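Potel 社区洗衣房招募试用参与者（居家洗护习惯调研）

招募状态：进行中，11月截止报名

Potel 是一家做社区自助洗衣的小公司，目前在城东开有两家门店。明年我们打算推出按户计费的包月洗护服务，在定价和流程确定下来之前，想先了解一般家庭平时怎么洗衣服：多久洗一次，哪些衣物分开洗，哪些干脆送出去洗，晾在哪里，叠不叠，换季的被子怎么办。这些事情各家差别很大，靠问卷很难问清楚，所以这次采用记录加访谈的形式，招募若干户家庭参加。

项目名称叫 Cesitz，由 Potel 的服务组负责，联系人是 Suqin Deng 和 Jingyi Lei。记录本的设计和后期整理由 Estell 工作室承担。

我们在找什么样的参与者

以户为单位报名，每户指定一位主要记录人，记录人须年满十八周岁。独居、合租、夫妻二人、有老人或孩子同住的家庭都可以。合租的，如果各洗各的，请按一人一户报名；如果共用洗衣机并且轮流洗，可以合报一户，但要事先征得室友同意。

家里有没有洗衣机都不影响报名。长期手洗的家庭、主要在外面洗衣的家庭，我们同样需要。

有以下情况的请不要报名：目前在洗衣、干洗或洗涤用品行业工作；项目期间有连续一周以上的出行计划；近期准备搬家；已经参加过我们春季那一轮访谈。

对洗涤剂成分过敏的朋友可以参加记录和访谈，但不参加第二阶段的门店试洗，报名时请注明。

具体要做的事

项目分两个阶段。

第一阶段在家里进行。我们会寄给每户一本记录本和一支笔，每次洗衣之后填一页。要填的内容有：洗衣时间、由谁来洗、洗了哪几类衣物、用的什么程序（手洗的写明手洗）、用了哪些洗涤用品、晾干或烘干的方式、收衣和叠衣是在什么时候。每页大概几分钟能填完。忘了填也没有关系，隔天补上并在页角打个勾即可，请不要凭印象一次补好几天的。

记录本最后几页是空白的，可以随便写。上一轮有人在里面画了阳台的晾衣杆，有人写了跟婆婆关于袜子要不要单独洗的分歧，这些对我们都有用。

第二阶段在门店进行。每户自带一次换下来的衣物到店里，按自己的习惯分类、洗涤、烘干、折叠，工作人员会在旁边记录步骤，不会插手，也不会评价。贴身衣物可以不带。全程两小时左右，结束以后在店里的小会议室做一次访谈，访谈录音，不录像。店里提供洗衣液、柔顺剂和去渍皂，习惯用自家产品的可以自己带来。
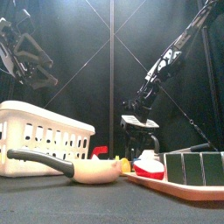
Qianru Yuan 留言问，第二阶段能不能把孩子带来，她家的校服一向是孩子自己叠，如果孩子不在，叠法就跟平时不一样了。可以带。六周岁以上的孩子可以参与折叠和分类，由家长签一份同意书；更小的孩子可以到场，但需要另一位大人照看，店里没有专门的儿童区域。孩子不单独接受访谈，家长访谈时孩子可以坐在一起。

她还问到，如果家里洗衣服的是两个人，记录本由谁来写。由报名时指定的记录人统一填写，在“由谁来洗”一栏写清楚就行，称呼可以用“我”“他”“妈妈”，不必写真名。到店的时候两个人都来最好，实在来不了的，来平时洗得多的那一位。

报酬

完成第一阶段并寄回记录本的，每户100元。完成第二阶段的，另有报酬，金额在报名通过之后的确认函里写明，访谈结束当天转账。只完成第一阶段也照付第一阶段的钱，不会因为没有到店而扣除。

记录本的寄回费用由我们承担，信封随本子一起寄出，地址已经印好。到店往返的公共交通费凭票据报销，打车费用不报销，携带大件被褥的除外，请提前跟 Jingyi Lei 说一声。

参与者在项目期间到店试洗的水电和用品费用全免。自己另外到门店洗衣的，按正常价格收费，不算在项目里。

关于衣物损坏

到店试洗的衣物请自行检查洗标。羊毛、真丝、皮革以及带有金属装饰的衣物建议不要带来。因设备故障造成的损坏，我们按购买凭证赔偿，没有凭证的协商处理。因程序选择不当造成的缩水或串色，由参与者自行承担，工作人员不能代为选择程序，但洗衣机旁边贴有程序说明，洗之前可以先看。口袋里的东西请在家里就清空。

关于个人信息

报名表收集的信息有姓名、手机号、居住的街道、同住人数、家里洗衣设备的情况。门牌号只在寄送记录本时使用，项目结束后删除。访谈录音转成文字以后，录音文件随即销毁，文字稿中的人名一律换成编号。整理后的内容用于 Potel 内部的服务设计，摘录的句子可能会出现在 Estell 工作室的案例册里，不愿意被摘录的，在同意书上勾选即可，不影响报酬。

参与者可以在任何时候退出，不需要说明理由。退出以后记录本可以留下，也可以寄回，由您决定。

常见问题

没有阳台，衣服都晾在屋里，可以参加吗？
可以。记录本里有室内晾晒一栏。

家里请了钟点工洗衣服，算不算？
算，但记录人仍应是住户本人，可以向钟点工了解后填写。到店阶段由住户参加，钟点工可以陪同。

被子、窗帘、沙发套要不要记？
要。大件虽然洗得少，我们恰恰缺这方面的记录。送到外面洗的也请记一页，写上送去和取回的时间。

宠物用品呢？
和衣物分开记一页。到店阶段请不要携带宠物用品。

可以用手机填吗？
这一轮只用纸质记录本。书写不方便的，可以用语音留言的方式口述，由我们代填，报名时注明。

不会说普通话可以参加吗？
可以用方言或英语访谈，英语访谈由 Dwight MacDonald 负责。

报名方式

到任意一家 Potel 门店前台领取纸质报名表，填好后交给当班店员，或者投进柜台旁边的报名箱。寄信报名的，信封上请写“Cesitz 项目组收”，信箱号1004。不接受电话报名，有疑问可以在本页留言，我们工作日统一回复。

收到报名表后会先做一次简短的电话沟通，主要是核对同住人数和时间安排，下午两点以后打来，不方便接听的请在表上写明合适的时段。是否入选都会通知。选择时主要考虑家庭类型之间的搭配，和报名先后没有关系，所以不必赶着在头几天交表。

没有入选的家庭，如果愿意，可以留在候补名单里，有人中途退出时我们会再联系。不愿意保留信息的，在报名表背面打叉，我们会在名单确定以后把表销毁。

入选家庭会收到确认函、同意书一式两份、记录本和回寄信封。请在同意书上签字，一份自己留着，一份夹在记录本里寄回。记录从收到本子后的第一次洗衣开始，不必特意为了记录而多洗，也不必改变平时的做法。

Potel 服务组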